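Weekend Relief Host, Mellidstead Guesthouse
Part-time, seasonal, with a room thrown in

The guesthouse at Mellidstead needs a relief host from May through the end of October. The work is looking after other people's vacations while not being on one yourself. If you have ever refilled a coffee urn before sunrise and felt something close to contentment, please read on. If you have ever described yourself as "not a morning person," read on too, but be warned that breakfast starts at 7 and the guests arrive at the door of the dining room before that, holding their own mugs.

We have seven bedrooms, one very long dining table and a porch that every guest believes they discovered. The house sits on the hill road above Witby, two miles from the nearest grocery store and slightly farther from the nearest good one. Most of our visitors come for the walking. Some come for the quiet and then ask what there is to do in the evenings. You will be expected to have an answer, and "the porch" is acceptable.

What you'll be doing

Cooking and serving breakfast, which means eggs, toast, oatmeal and whatever fruit has survived the week. Checking people in after 3 p.m. and out by 10 a.m., the second of which takes more tact. Changing beds, running laundry, answering the phone and writing down who called. Explaining the shower in the back bedroom, where hot and cold are the other way around. We have had two plumbers look at it. They disagreed.

You will also keep the bookings straight. We use a reservation program called Zerar, which does everything we ask as long as we ask in the right order. There is a paper diary as well, and when the two don't match, the diary wins. Training takes one afternoon for the program and most of a summer for the diary.

There is a dog. The dog is not part of the job, though the dog may see it differently.

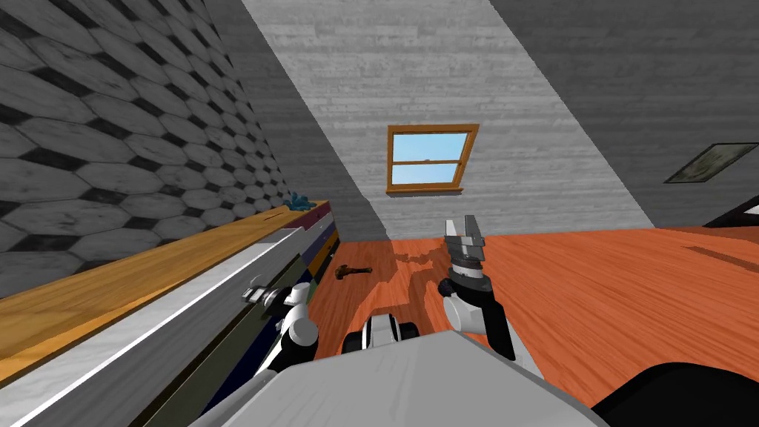
You will have two days in a row off every week, though they won't be the ones your friends have. Hours run to 30 in a normal week and more in July, when the Verstraete trail race comes through and 100 people in bright shorts want pasta. The extra time is paid at time and a half. Last year's host said the race weekend was the best part of the season, then slept until four the next afternoon.

Who we're looking for

Someone who has worked with the public and still likes a fair portion of it. Hotel or restaurant experience is useful, and so is having raised teenagers. You should be able to carry a laundry basket up two flights of stairs, cook breakfast for a full house without narrating your stress, and stay pleasant while a guest explains how they do it at a much larger hotel.

A driver's license is a must, as the bus to Witby runs on a timetable best described as a rumor. A food handler's card is also required, but we'll pay for the course if you don't have one. Please don't tell us you are passionate about hospitality. We would rather hear about the worst guest you ever had and what you did next.

What you get

$19 an hour, breakfast on working days, and the use of a staff room at no charge if you want to live in. Living in is optional. Plenty of people prefer to go home at night and we try not to take it personally. There is a $3,000 bonus for anyone who stays to the end of October – we had to hire twice last season, and this is cheaper.

The internet is fine in the kitchen and theoretical elsewhere. Cell service can be found at the end of the driveway, next to the mailbox, where you will get to know several of the guests.

How to apply

Send us a letter of one page or less, with two references who are not related to you. A résumé is welcome but we read the letter first. Tell us when you could start and whether you would want the room. You can drop it off at the front desk or mail it to the guesthouse, marked "Relief Host" so it doesn't end up with the seed catalogs.

We'll invite a short list to spend a paid morning with us, from 6:30 until the last plate is washed. Wear shoes you can stand in. Applications close at noon on the last day of March, and everyone who writes will get a reply, including the people who apply every year for the dog.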